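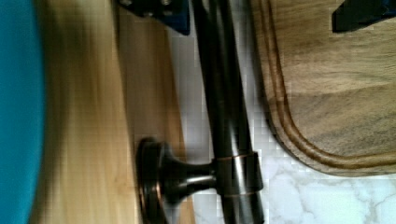

Wrist cameras and a towel bar: a bench engineer on comparing two grippers

The test bench at Tekach's Sendville shop is set up like a stretch of kitchen, with a marble counter, a cutting board and a bronze towel bar. The engineer who runs the gripper trials there has spent most of April on that bar.

"Flat things are easy to get wrong quietly," she said. "With a bar you know right away if you missed."

She is comparing two parallel grippers, the Estwood and the Bloxham, on the same arm with the same wrist camera. Each gets 2,000 grasp attempts across 20 objects. The Estwood set is finished. The Bloxham was at 807 when we spoke on Monday.

The camera has given her more trouble than either gripper. "Dark bronze is mostly dark, with one highlight. The depth estimate likes that bright line down the rod and puts the surface in the wrong place." Motion blur is the other problem. She cut the arm's approach speed, then shortened the exposure, and kept both changes for the rest of the runs.

On the grippers themselves she was careful. The Estwood closes faster. The Bloxham has thinner fingers, and she prefers it near the mounting post, where there is little room. "I had six bad grasps in a row there with the Estwood. I changed the approach angle and it got better, but I didn't love it."

She has not decided which one to recommend. The controller firmware is due for an update, and she wants to repeat the bar trials after that.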